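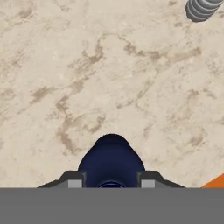 Do visitors need to sign up ahead for the robot demo at the open day?
Sign up at the front desk by noon the day before, 40 places per session.

Minutes, open day planning, Plitholm site
14 October 2025
Present: Kyrylo Moroz (chair), Juniper Holloway (notes), Yatsenko people by phone, joined late

1. Last minutes. Ok, no changes.

2. Demo room. Two sessions, morning and after lunch. Kyrylo wants simulator up on the big screen first, then real arm. Juniper worried the sim part drags, agreed to cap it. Real arm stays behind the barrier, no kids past the tape. E-stop check before each sesion, Kyrylo signs the sheet.

3. Numbers. 656 through the door in June, too many for the corridor. One way round this time, in by Plandik hall, out by loading bay. Signs needed.

4. Chairs. Have 40, need 80. Yatsenko can lend the rest, want them back same night.

5. Handout. Tisico draft too long, one page please. Print size bigger. Juniper to cut and send round Friday.

6. Questions from vistors. Last time mostly about jobs and price. Kyrylo to take jobs, price goes to sales desk, don't guess.

AOB. Coffee urn still broken. Parking, ask next door again.

Actions
KM: barrier, e-stop sheet, sim cap
JH: handout, signs, parking
Yatsenko: chairs

Next meeting same time, small room.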